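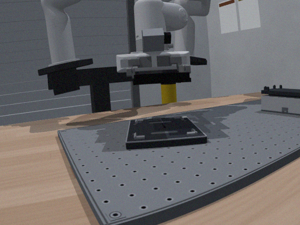 Section 5. Preparing the Two-Arm Cell for a Visitor Demonstration

5.1 Purpose of this section

This section sets out how the Murkeo two-arm assembly cell is to be prepared, shown and closed down when visitors are present. It applies to open days, school visits and demonstrations arranged for prospective partners. It does not replace Section 3 (Daily Operation) or Section 4 (Safety Devices), both of which must be read first.

A demonstration is made up of two parts. In the first part, visitors watch the task in simulation on the large display. In the second part, they watch the same task carried out by the physical cell. The simulated part always comes first. It gives the demonstrator time to explain the task while the arms are at rest, and it allows visitors to ask questions without standing close to moving equipment.

5.2 Staffing

A demonstration requires 2 trained members of staff. The demonstrator speaks to the visitors and runs the display. The cell operator remains at the control desk with the enable switch within reach and does not take questions while the arms are powered.

Names of approved demonstrators are held by Geetha Gowda, Visitor Programs. Requests to be added to the list should be made before the August open day, when all sessions are normally filled.

5.3 Preparing the simulated part

1. Start the display computer and log in with the visitor account. Do not use an engineering account, as recent project files will appear on the screen.

2. Open the Trasus viewer and select the cell model named Kerkness. Wait until the model has loaded fully before moving the view.

3. Confirm that both robot arms, the perforated breadboard plate and the flat black tray are present in the model. If the tray is missing, close the viewer and load the model again.

4. Set the view so that the tray is near the middle of the breadboard and the gripper of the center arm can be seen behind and above it. This is the view used in the spoken script, and the demonstrator's remarks will make little sense from the opposite side.

5. Leave shadows switched on. Visitors judge the height of the gripper above the breadboard far more easily with them.

6. Run the task once from start to finish with no visitors in the room. Reset the model to its start position when the run is complete.

Note: The room behind the cell, with its slatted gray wall and the two sheets of paper, belongs to the model and has no effect on the task. Visitors sometimes ask whether the sheets carry instructions. They carry no readable text, and the demonstrator may say so.

Note: Playback speed should be left at the normal setting. A faster setting gives a false impression of the physical cell, and visitors are often disappointed in the second part as a result.

5.4 Preparing the physical part

1. Mark the visitor line on the floor with the yellow tape supplied. The line must be at least 5 feet from the guard at every point, including the corner nearest the door.

2. Check the guard, the door switch and both emergency stops as described in Section 4. Record the result in the cell log.

3. Inspect the breadboard for tools, screws and cleaning cloths. Remove anything that is not part of the task.

4. Seat the tray in its fixture and press gently on each corner. The tray must not rock.

5. Check that the gripper opens and closes fully. If it hesitates, the physical part is to be canceled and the simulated part shown alone.

6. Load the demonstration program, labeled Iyer 17 on the control desk. No other program may be run while visitors are in the room.

7. Carry out one complete run at reduced speed with the guard closed.

Caution: The demonstration program assumes that the tray is at its taught position. If the fixture has been removed or loosened for any reason, the position must be taught again by a qualified technician before the session. Do not correct the position by eye.

Caution: Visitors may not reach over, lean on or place objects on the guard. Bags are to be left on the benches by the entrance.

5.5 Conducting the session

1. Welcome the group and ask everyone to stand behind the line. Groups of more than 17 must be divided.

2. Point out the exits and the emergency stops. Explain that only staff may use the cell controls, but that anyone who sees a hazard should press the nearest emergency stop.

3. Run the simulated part. Pause it when the gripper is above the tray, and explain how the arm finds its position before it moves down.

4. Invite questions. Questions on cost, customers or delivery dates are to be passed to Visitor Programs.

5. Tell the group that the arms are about to move. The cell operator then closes the guard, powers the arms and starts the program on the demonstrator's signal.

6. Allow the program to finish. Do not stop it partway to make a point -- the restart procedure is long, and the group will lose interest.

7. When the arms have returned to rest and power has been removed, invite any remaining questions.

A full session takes roughly half an hour. Where time is short, the demonstrator may leave out the second round of questions, but the safety remarks in step 2 must be given in full.

5.6 Common questions from visitors

Is the picture on the display a live view of the machine?
It is a computer model. The model and the machine follow the same task, but they are not connected during a visitor session, and small differences in timing are to be expected.

Why does the plate have so many holes?
The holes allow fixtures to be bolted down in many different places. The layout can then be changed for a new task without making a new plate.

Does the machine learn while it is being watched?
The demonstration program is fixed. Nothing is recorded or changed during a session.

5.7 If the physical cell does not start

1. Remain calm and tell the group that the cell will not be shown until it has been checked.

2. The cell operator reads the message on the control desk and enters it in the cell log. One restart may be attempted.

3. If the restart fails, remove power and leave the guard closed. The demonstrator returns to the display and shows the simulated part a second time from another view.

4. Report the fault to Kadri Vaher, Cell Engineering, before the next group is admitted. On a Saturday, use the on-call number posted at the control desk.

5.8 Closing down

1. Return both arms to the rest position and remove power.

2. Remove the tray and store it in its padded case.

3. Close the viewer without saving. If the program asks whether to keep changes to the Kerkness model, select No.

4. Enter the number of program runs in the cell log. The gripper pads are to be replaced after 3,000 runs, and demonstration runs count toward this total.

5. Take up the floor tape if no further session is planned for the day.

6. Return the visitor badges to the front desk and lock the room.

Section 6 covers care and replacement of the gripper pads.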